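Turner 2, dos meses de uso: buen editor de demostraciones, planificador flojo 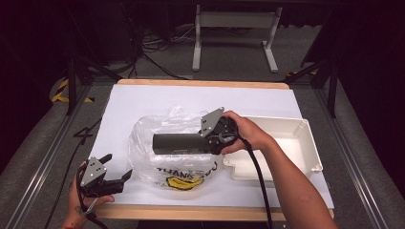 Bolsa de plástico, bandeja y las dos pinzas de mano sobre el tablero.

Llevo desde febrero trabajando con Turner 2, el programa de Hrnčiar para registrar demostraciones con pinzas de mano, limpiarlas y convertirlas en trayectorias que un brazo pueda repetir. Antes usábamos Dornside y unos cuantos scripts propios. La licencia la pagamos nosotros y nadie nos ha pedido esta reseña.

La tarea con la que lo he probado es meter una bolsa de plástico transparente en una bandeja de paredes bajas, a dos manos. Es una mala tarea para casi cualquier programa de este tipo. La bolsa no tiene una forma fija, deja pasar la luz, brilla en los pliegues, y lo único que se distingue bien es lo que lleva impreso. Con cubos de colores todos los programas parecen buenos.

Instalación

Se instala en Linux sin mucha pelea. El paquete trae sus propias bibliotecas y no toca las del sistema, cosa que agradecí. La calibración entre cámara y pinzas va con un asistente de cuatro pasos. El tercero está mal explicado: pide mover las dos pinzas a la vez, pero la pantalla solo enseña una. Si se mueve solo esa, el asistente termina sin avisar y la segunda queda con la calibración de fábrica. Perdimos una tarde entera de grabaciones por esto. Kazimír Hubáček, que lleva la parte de control en el grupo, lo descubrió al ver que la mano izquierda atravesaba el tablero en el visor.

Registro

Es la mejor parte. Las dos pinzas y el vídeo de la cámara de cabeza salen con la misma base de tiempo, y el desfase que medimos fue de 26 ms, siempre el mismo, de modo que se corrige una vez y se olvida. En Dornside el desfase cambiaba de una sesión a otra.

En total grabamos 1,416 episodios (escribo los números como los muestra el programa, con coma de millares). Después del filtro automático quedaron 1,205. Revisé a mano una buena parte de los descartados y estoy de acuerdo con casi todos: seguimiento perdido, manos fuera de imagen, cierres que no agarraban nada. El filtro es algo severo con los episodios lentos, pero el umbral se puede cambiar en las opciones avanzadas.

Percepción

La segmentación que viene incluida funciona bien con la bandeja y mal con la bolsa. Sobre el tablero blanco, el modelo encuentra las letras negras y la cara amarilla y decide que el objeto termina ahí. El resto del plástico lo da por fondo. Se puede cargar un modelo propio, y es lo que acabamos haciendo. El formato está documentado y el cambio llevó una mañana. Quien no tenga un modelo entrenado debería contar con ese gasto antes de comprar.

También confunde a veces la mano con la pinza cuando los dedos rodean la carcasa por detrás. En la versión 2 hay una máscara manual que se dibuja una vez y se aplica a toda la sesión. Es un parche, pero sirve.

Planificación

Aquí es donde más le falta. El planificador a dos brazos trata cada mano por separado y comprueba las colisiones al final. Si hay choque, retrasa uno de los brazos. Para pasar un objeto de un lado a otro vale. Para sujetar la boca de una bolsa con una pinza mientras la otra tira, no vale, porque el retraso rompe la coordinación que se había grabado. Existe un modo «acoplado» que conserva los tiempos originales, aunque desactiva la comprobación de colisiones por completo. Escribí al soporte de Hrnčiar y me contestaron en dos días que lo tienen pendiente, sin fecha.

Kazimír exporta las trayectorias y las comprueba con nuestro controlador. El exportador es correcto y los ejes salen como dice el manual.

Interfaz

Sobria y rápida. La línea de tiempo con la apertura de cada pinza debajo del vídeo es muy cómoda para cortar. Los atajos de teclado no se pueden cambiar. La traducción al español está a medias y recomiendo dejarlo en inglés. El visor 3D se cierra solo con sesiones largas; los datos no se pierden, pero hay que volver a colocar la vista.

Para quién

Si ya se tiene modelo de percepción y planificador propios, Turner 2 compensa solo por el registro y el filtro. Si se busca una herramienta completa para trabajar con objetos blandos, yo esperaría. En Bosevport, el otro laboratorio con el que compartimos datos, siguen con la versión anterior y no veo motivo para que cambien si solo manipulan piezas rígidas.

Nota: 7 sobre 10. La subiría si arreglan el modo acoplado.

Publicado el 5 de mayo de 2019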